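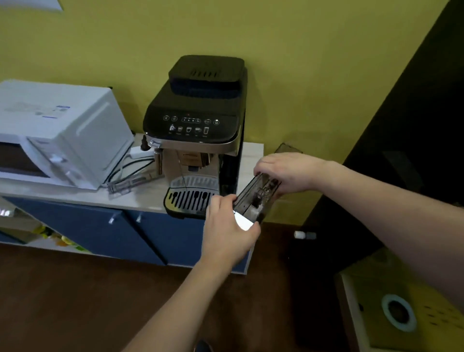 Dreltik Weekly
Minutes of the death notices meeting, July
Held in the back office, 10.15am
Present: the editor, the notices desk (both of us), advertising, one sub-editor. Apologies from the website.

1. Minutes of the last meeting
Agreed, with one correction. The late bandmaster of Skillus played the euphonium and should not have been minuted as a trombonist. His sister has already written in.

2. Length of notices
The free notice stays at 90 words. The desk reported that the longest one received since the last meeting ran to 838, of which a good part concerned a dispute over a hedge. The family has been offered a paid tribute or a cut. They have asked whether the hedge could go in separately.
Advertising wanted the limit brought down to 80. The sub-editor said that a person with six grandchildren and a middle name would use that up before getting born. Left at 90.

3. Wording
Long discussion of "passed away", "passed", "fell asleep" and "died". The editor prefers "died". The families do not. Agreed that we print what the family writes, provided we can tell from it that somebody is dead – this was not clear in two notices from Skillus in the spring.
"Sadly missed" to be left alone. "Sadly" at the start of every sentence may be thinned out, with permission.

4. Skulluteck form
The online form from Skulluteck still will not accept a date of birth before 1930, and offers "Add to basket" once the notice is finished. The desk has now had three complaints about the basket. Advertising to ring Skulluteck again and to ask for a person this time.

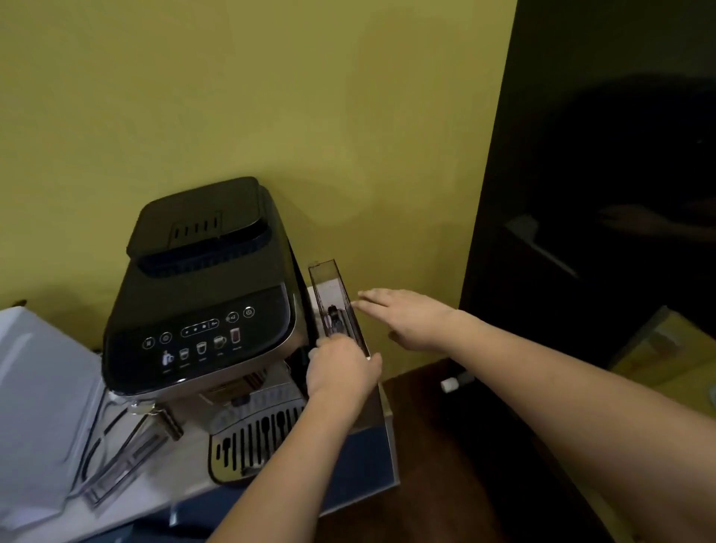

5. Rivera Funeral Directors
Rivera would like funeral times checked by telephone before we go to press, following the afternoon when mourners arrived at half past one for a service at half past three. They were very good about it and saw most of somebody else's. Agreed. The desk will ring Rivera by noon on press day.

6. Photographs
Families may send one. Wedding pictures are fine if the other party is cropped out or has been asked. We will no longer try to remove sunglasses.

7. Any other business
The index of old notices has reached drawer 123. The handwriting gets worse from there.
The editor asked who had written his own notice and left it in the tray. No reply was recorded. It was thought to be slightly over length.

Meeting closed 11.40am. Next meeting in September, same room.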